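Chapter 4
What the Price Tag Leaves Out

Most people believe they know what things cost. Ask a shopper the price of a loaf of bread and you will get an answer, quickly and with some confidence. Ask how the price came to be that and you will hear a short story about flour, wages, rent, and a fair bit of profit on top. It is a comfortable story. Older textbooks told it too, and this chapter is mainly about why you should be slow to believe it.

Start with the town of Pemell, where two bakeries stood on the same street for 15 years. They bought flour from the same mill and paid their helpers the same hourly wage. One charged nearly twice what the other did for a plain white loaf, and both stayed in business. If cost sets price, one of these bakers was either a fool or a thief, and the people of Pemell didn't think they were dealing with either.

The usual rescue is to say that the loaves must have been different in some way the buyer cared about. Maybe so. But notice how easy that move is. Any gap between two prices can be explained by a difference in quality if we are allowed to find the quality after we have seen the price. A claim that can't lose is not worth much, and you will meet many of them in this subject. We will ask of each one what it would take to show it wrong.

A second story says that price is simply what people are willing to pay. This one is closer to the truth, and for that reason it does more harm. Willing compared with what? A family in Zimodora with one store in walking distance is willing to pay a good deal for milk. Move the same family next door to a second store and their willingness drops, though they drink as much milk as before. What they were willing to pay depended on where else they could go. Section 4.2 takes up this point, and Exercise 2 asks you to test it with prices from your own neighborhood.

Toys make a useful case, as children's goods are often sold to people who will never use them.

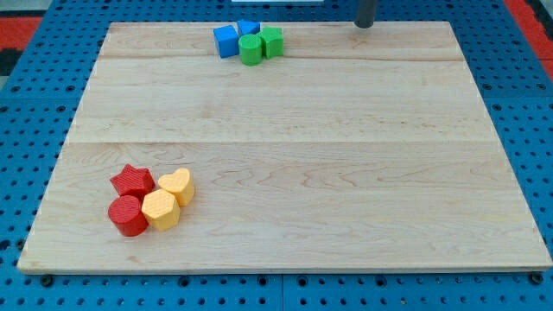
Kobina Agbenyega objects that a parent buying blocks is no different from anyone buying a gift, and that the child's wishes reach the store well enough through nagging. It is a fair complaint. Nagging does carry information. Whether it carries the right information is another matter — a child may ask loudest for the box seen last, and play longest with a plain set that came from a cousin. The studies from Ackah and Elow discussed in Section 4.3 are often quoted as settling this. They asked parents what their children liked. They did not ask the children, and they did not watch them play.

Keep that in mind as you read the tables. A number printed to one decimal place looks as if somebody measured something, and in this field it may only mean that somebody was asked. Before going on, write down what you think a gallon of milk costs where you live, and then what you think it costs the store.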